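Relatório de andamento, fevereiro - Arquivo de receitas de Laltis

Olá, Parveen!

Segue o relato do período, um bocadinho mais comprido do que o anterior, porque desta vez há mesmo muito para contar. O resumo para quem tem pressa: as entrevistas estão adiantadas, as transcrições estão atrasadas e o caderno de provas vai sair mais magro do que eu tinha prometido na candidatura.

Começando pelo que correu bem. A Ourania Tsakiris e eu passámos seis dias em Skevia, a ouvir as senhoras da padaria velha, e viemos de lá com material para dois capítulos. Eu ia à procura do pão de figo e acabei por gravar uma tarde inteira sobre massa de funcho (há pelo menos três maneiras de a fechar, e as vizinhas não se entendem sobre qual é a da terra). O arquivo tem neste momento 926 fichas, contando as repetidas, que ainda não tive coragem de apagar. A Ourania acha que se devem guardar todas, porque as diferenças nas quantidades dizem muito sobre quem cozinhava para quantos. Estou quase convencida.

As transcrições são a minha dor de cabeça. O Stavros Antoniadis esteve doente boa parte do mês e eu tentei fazer a parte dele à noite, com resultados fracos - o dialeto da serra engole metade das vogais e eu volto atrás dez vezes na mesma frase. Ele já regressou e combinámos que fica só com as gravações de Skevia, enquanto eu pego nas de Laltis, que me saem melhor.
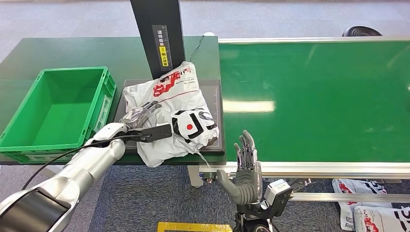
Quanto ao dinheiro, gastámos menos em viagens do que o previsto (a Ulla Magnusson emprestou-nos a casa, bendita seja!) e mais em digitalização. Os cadernos manuscritos da família Zervas estavam mais frágeis do que se pensava e tiveram de ir a uma oficina de restauro antes de passarem pelo scanner. Foram 2.000 euros que não estavam nessa rubrica. Gostava de os cobrir com a sobra das deslocações, se estiveres de acordo; preciso só de um sim por escrito para a contabilidade.

O caderno de provas terá três capítulos em vez de cinco. Prefiro mandar esses bem revistos e deixar os doces de festa e as conservas para a segunda fase. A Sofia Karagiannis já leu o primeiro e devolveu-mo cheio de notas a lápis, quase todas justas.

Para o próximo período fica acabar as transcrições, fechar as autorizações das entrevistadas (faltam duas assinaturas) e marcar a sessão de leitura em Lirnley. A sala da biblioteca só está livre ao fim da tarde, o que até dá jeito a quem trabalha. Mando-te a folha de despesas em separado, logo que tenha a fatura do restauro.

Um abraço e até breve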